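Search this guide Search Clear

Urneo Backdrop & Table Kit: Set-up Guide
Section 4. Hanging the cloth and lettering
4 min read

Do section 3 first. Table legs locked, cloth out of the bag and shaken. If it's been folded up since July give it a steam, low setting, from the back. Doesn't have to be perfect, small creases are fine on black.

4.1 Cloth

1. Push the table back until it touches the wall side. Leave 30 cm behind if you need to get in there for the clips.
2. Find the top hem. Matte side faces the room.
3. Clip one top corner, then the other, then fill in between. Don't start in the middle, it'll sag.
4. Let the bottom drop behind the table edge. No tape on the tabletop. It lifts the finish.
5. Grey side panel goes on last, on the left.

NOTE: clips are in the Flumance pouch, not the cable bag. Spares, ask Awuor Temba.

4.2 Letters

6. Lay everything out on the table in reading order before pinning anything. Small word on top, big word under.
7. Pin the big letters first. M, then U and I either side of it.
8. Small letters next, along the top. Eyeball the spacing, a bit of bounce is OK.
9. Two pins per small letter, four per big one. Push in at an angle thru the cloth, not straight.
10. Step back to the door and read it. Fix anything that's leaning too much.

Finished wall, orange UMI with the smaller coloured letters over it:

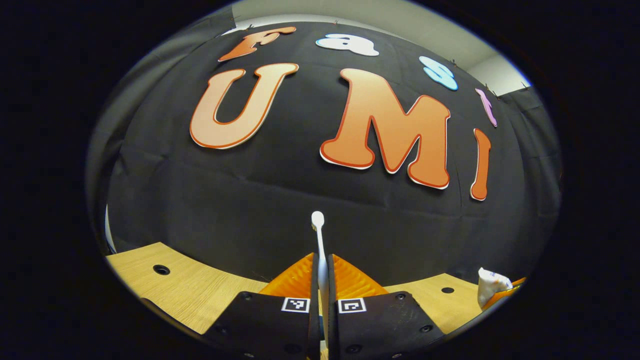
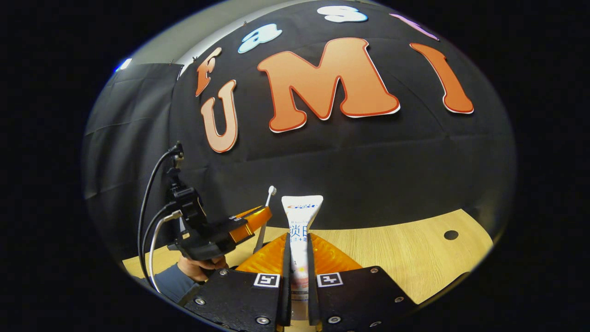 CAUTION: pins on the floor. Sweep before anyone takes their shoes off. Magnet wand is in the drawer with the scissors.

CAUTION: don't pull letters off by the thin white border. It tears and then we're cutting a new one. Slide a ruler in behind and ease it off.

4.3 Table

11. Wipe down, damp cloth only. No spray. Dry it straight after.
12. Check the round holes are clear. Crumbs and bits of paper end up in there. Vacuum nozzle, not a screwdriver.
13. Power leads down the back, never accross the front edge. Max 40 cm of slack.
14. Small items stay in the tub until the cloth is done. Toothbrushes, tubes etc all roll.

NOTE: table is rated to 30 kg spread out. Don't sit on it. Don't stand on it to reach the top clips either, use the step.

4.4 If it won't stay up

- Cloth slipping: wrong clips, you've got the small ones. Swap them.
- Letter drooping: add a pin low down on the heavy side.
- Letter missing: check the bag lining frist, then message Volodymyr Sydorenko for the template. Colours are written on the back of it.

Pack-down is section 6. Letters go flat between the card sheets, big ones at the bottom of the box.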